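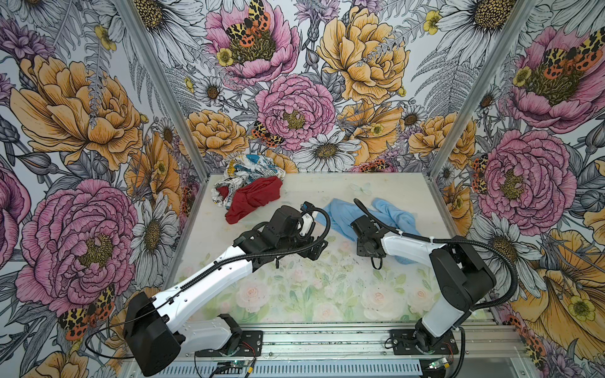 The red cloth, the printed one and the light blue one, on the table.

Lists > Sistbridge Household Textiles > Cloths and dusters

Re: Sorting mixed cloths
Posted by Žofie Trnka, February

Valentin Pichler wrote:
> I have a drawer of cloths at Dunow that has got out of hand. Plain ones,
> printed ones, a few dark reds, all pushed in together. I was going to fold
> the lot in thirds and stack them by size. Does anyone sort by colour
> instead, and is it worth the bother? Also, do you iron first? There are
> 12 of them I use all the time and the rest hardly come out.

Valentin,

I sort by colour first and size second. The dark reds are the ones to keep apart. I had one from Buenaventura that left pink on everything for the first few washes, and I now wash anything crimson separately three times before it goes in with the others. Printed cloths on a white ground show it worst. Pale blue is nearly as bad.

I don't iron. If you pick a cloth up by one corner and let it hang for a moment, then lay it down and smooth it from the middle outwards, it will fold well enough for a drawer. Doing it in a heap takes longer. When two are lying on top of each other, lift the top one right off before you start on the one underneath, or you end up dragging both.

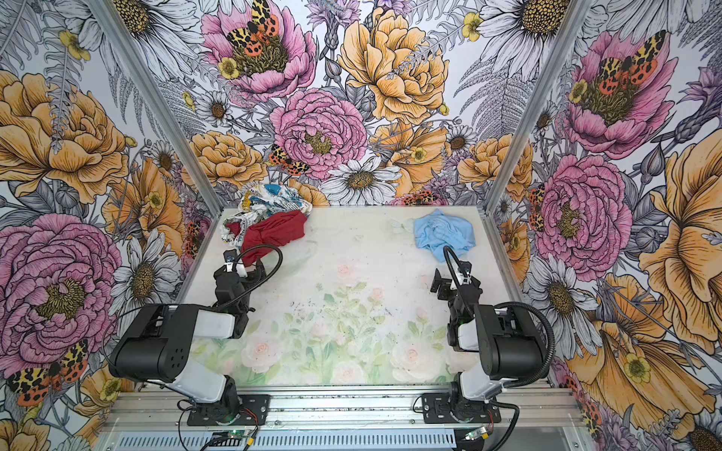
On thirds: it works for the long ones, but for anything close to square I would go in half and half again. Thirds on a square cloth give you a strip that falls over as soon as you take the one next to it. I stand mine on edge with the fold upwards, so I can see the colour without unpacking the drawer.

One more thing about where you do it. I used to fold on a table with a rose-patterned cover and kept losing the printed cloths against it. A plain top is easier on the eye, or at least a pale one. Busy wallpaper doesn't matter much, you aren't looking at it. 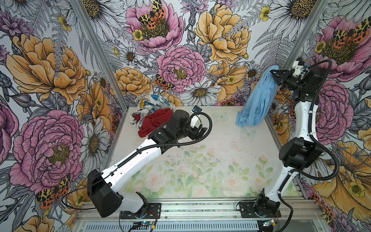

Light blue held up by a corner, red and printed still in a heap.

As for the 12 you use all the time, I would put those at the front and leave the rest at the back in whatever order you like. I gave up keeping the back half tidy. If a cloth hasn't come out in around 2 years it can go for rags — the printed ones too, even if you like the pattern.

Jillus used to do a shallow drawer divider that was the right height for this, but I haven't seen it for a while. A strip of stiff card does the same job. Measure the drawer on the inside before you cut it, mine was narrower at the back.

Let me know how many you have once they are all out. I would like to hear what you decide about the reds as well.

Žofie

Recent in Cloths and dusters
Dark reds and the first wash
Card dividers for shallow drawers
Square cloths: halves or thirds?
Linen tea towels going stiff
Printed cottons fading on a south-facing line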